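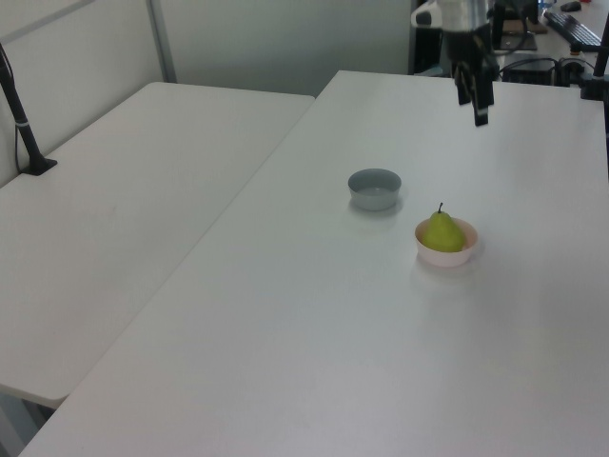
December 20, 2022: glaze tests, batch 7

Okay, the Platby clear finally behaved! I mixed 300 grams with a pinch more water than last time (the old bucket was like pudding) and sieved it twice. Dipped 15 tiles, all the Cuadros clay, and only one crawled, right at the corner where I'd left a thumbprint.
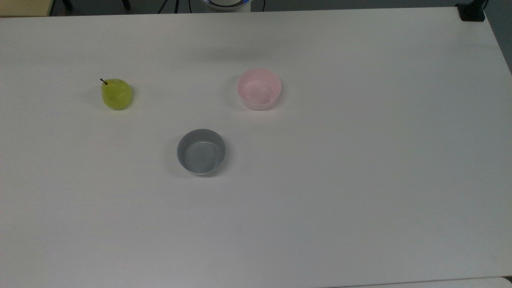 The Huvoso white is another story. Pinholes all over again, so I'm going to slow the end of the firing and see if they heal. If anybody needs the small kiln before then, grab it, I'm still sanding test tile 234 anyway.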